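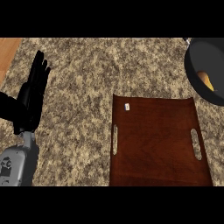 Call for Participants: Working Group on Good Practice for Household Manipulation Robots

Kondier is looking for people to join a working group that will write and test a set of good practice rules for robots that handle objects in home kitchens. The work runs from August for 26 weeks. Most of it is done remotely. Participants are paid.

You do not need an engineering degree. We need people who have worked with robots, people who have worked in kitchens or in home care, and people who have written or enforced safety rules of any kind. If you fit one of those, please read on.

Background

Kondier maintains the Hawthorne guidelines, a voluntary document used by developers who build and test two-armed robots for household tasks. The current edition covers power, emergency stops and fixed workcells in some detail. It says very little about counters, trays, cookware and food. Developers have been filling that gap with their own in-house rules, which do not agree with each other. One team treats a dropped packet as a minor event and carries on. Another stops the run and logs it as a failure. Results from the two can't be compared, and a buyer reading both reports would get the wrong idea about each machine.

Last year we asked developers to send us their internal rules for tabletop handling. We received 482 separate rules. Many repeat each other, a fair number conflict, and some depend on equipment that only one lab has. The working group will turn this pile into one short document that a small team can follow without hiring a consultant.

Most developers now do their early work in simulation and move to hardware later. The new section has to cover both stages. A rule that only makes sense in simulation will be marked that way, and so will a rule that only makes sense on a real counter.

What the group will cover

The scope is set and will not grow during the project. It has five parts.

Part A. Starting conditions. What must be recorded before a trial begins: where the arms are, what is on the work surface, which objects belong to the task and which are there as clutter. How much the starting positions may vary between trials, and how that variation is reported.

Part B. Approach and contact. Speed limits near the work surface, limits on contact force, and what a hand may touch on its way to an object. This includes moves over open cookware and moves across a tray that holds other items.

Part C. Carrying. Rules for moving trays, boards and pans, with one arm or with two. When a second arm is required. How far a tray may tilt with items on it.

Part D. Food. Separation of food from non-food items, cleaning of hands and grippers between tasks, and what to do when food has been dropped or touched by mistake. In simulation this part is mostly about labeling and reporting. On hardware it is about hygiene.

Part E. Reporting. A common list of outcomes, definitions for each one, and a minimum set of details for any published success rate.

Not covered: stoves and ovens in use, knives, glass, pets, children in the room, cloud security, and personal data. Some of these have their own groups. Others will be taken up later.

Who we are looking for

We have 11 places. We will fill them from these groups:

Robot operators and test engineers. You have run trials on arms with hands or grippers, in simulation or on hardware, for at least a year. You have had to decide whether a trial counted. Experience with humanlike hands is useful but we also want people who know two-finger grippers well.

Kitchen and catering staff. You have worked in a commercial kitchen, a school kitchen, a hospital kitchen or similar, and you hold or have held a food handling certificate.

Home care workers and occupational therapists. You have worked in other people's kitchens and know how they are really laid out. We particularly want people who have supported clients with limited reach or limited grip.

Safety and standards people. You have drafted, edited or audited against a written standard. The field does not matter. Elevators, playgrounds and farm equipment would all be fine.

People who live with a disability and would expect to use a robot of this kind at home. No work background is needed for this group.

We can't take more than two people from the same employer. Staff of Kondier may attend meetings but may not vote.

What you will do

Attend a two-hour video meeting every other week. Meetings start at 4 p.m. Eastern time. They are captioned, and a written summary goes out afterward.

Read and mark up drafts between meetings. Expect three hours of reading in a normal week and more in the two weeks before the public draft.

Review recorded trials. You will be given sets of short clips, most of them simulated, and asked to score each one using the draft rules, on your own and without discussion. The scores are then compared. Where reviewers disagree, the rule is usually the problem and it goes back for rewording. The full set is 1506 clips, divided among the group. No one will be asked to score more than their share.

Come to one in-person session in Stomville, lasting two days, at the Prorcombe test kitchen. You will watch the draft rules being applied on hardware and fill in the same forms the operators use. Travel and lodging are paid. The building has step-free access. If you can't travel, tell us when you apply and we will arrange for you to take part by video. This will not count against your application.

Pay and terms

Participants are paid a flat fee in three parts: the first after the opening meeting, the second when the clip scoring is finished, and the last when the final draft is delivered. The rate is the same for everyone, whatever their job title. The amount is listed in the participant agreement, which we will send to anyone who asks, before or after applying.

If your employer does not allow you to accept a fee, it can be paid to the employer or waived. We need a signed note in either case.

You will be an independent contractor for the length of the project. No benefits are included. You will need a computer with a working microphone and a connection good enough for video. We can lend a laptop to participants who do not have one.

Conflicts of interest

You can work for a robot developer and still take part. You must tell us who you work for and whether you own shares in any company that makes or sells household robots. The statement is published with the member list. You may not score clips from your own employer's system, and you must leave the vote on any rule your employer submitted.

Clips are confidential until the final document is released. Please do not share them or use them to train your own systems. The draft rules themselves are not confidential and may be discussed freely once they are posted.

How decisions are made

The group works by consensus where it can. If a rule is still disputed after two meetings, it goes to a vote and needs two-thirds of those present. Rules that fail are listed in an annex with a short note from each side. This has worked well for earlier parts of the guidelines, and several rules that started in the annex were adopted later once someone had better wording.

Every rule must meet these conditions before it goes into the public draft:

It says who has to do what.

It can be checked by a person who was not there, using the recording and the log.

It does not name a product or require a part from one supplier.

Two reviewers from different backgrounds have scored clips with it and reached the same result in most cases. The exact threshold will be agreed at the opening meeting.

It uses "must" for requirements and "should" for recommendations. "Will," "may wish to" and "where appropriate" are not used.

How to apply

Send us the following by email, as plain text or PDF:

1. Your name, your location and your time zone.

2. Which of the groups above you are applying under. You may list two.

3. One page or less on your experience. A resume is fine but not needed.

4. A short answer to this question: Describe a rule you have had to follow at work that did not do what it was meant to do. What would you have changed? Half a page is plenty. Please leave out anything your employer would consider private.

5. Your conflict of interest statement, even if it is only "none."

6. Anything we should know about access, captions, interpreters or meeting times.

We do not ask for references at this stage. Applications written by or with the help of a support worker are welcome.

Applications are read by two people who do not see names or locations. People on the short list are invited to a twenty-minute call. There is a small paid exercise after the call, in which you score a few clips with an early version of Part B. There are no right answers to it. We look at whether your notes explain the score.

Everyone who applies will get a reply. If you are not selected, we can add you to the list of outside reviewers, who receive the public draft and have a month to comment. Outside reviewers are not paid, but they are credited if they want to be.

Questions

Questions about scope, pay or access can be sent to the working group desk at Kondier using the contact form on this site. Please put "Hawthorne kitchen group" in the subject line. Questions about the Stomville session should go to the same address and will be passed on to Prorcombe.

Developers who want to submit rules or clips but do not want a seat should use the separate submission form. Submissions stay open until the group has agreed its first full draft.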